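From: Tuncay Kılıçarslan
Date: May 30, 2026
Subject: Re: [cloth-manip] two-handed demos, do we need the wide view?

On the March thread, Skorov wrote:

> I still don't see why you keep the wide view at all. Crop to the
> fingertips and the policy trains faster. Everything else is furniture.
> Did you ever run it both ways?

We did, and I owe you half a beer.

The Nandine set now has 2,000 hand-held demos of cloth on a bed. We trained the same policy twice, once on the full view and once on your fingertip crop, then gave each 1,000 attempts at pulling the cloth out flat. The full view finished 476 of them. The crop finished 76. It did train faster, so you were right about that part. It got to being wrong in record time.

My reading is that the crop can't tell a good grasp from a useless one. A bunch of fabric between two fingertips looks much the same wherever the rest of the cloth is going. Whether to lift, drag or let go depends on the sag, and the sag is off in your furniture. 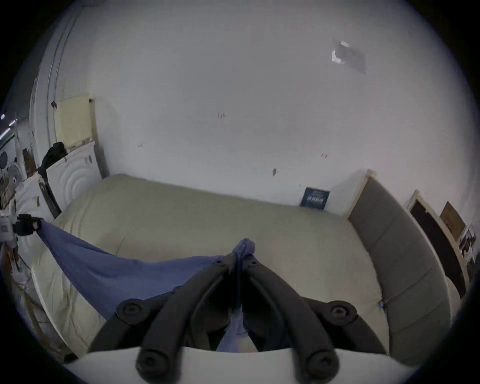 Nandine set, view from the hand-held gripper: blue cloth bunched at the fingertips, the far corner held at upper left.

Before anyone on the Brukell side gets excited, 476 is still less than half. Most of the failures are late releases - the policy holds on to the cloth like it paid for it. Ateş thinks our demos are too tidy at the end and wants more sloppy ones. I have offered my services, being a natural.

Next I'd like to try a middle crop that keeps the cloth and drops the walls. If you have your old cropping script, please send it, bugs and all.

Tuncay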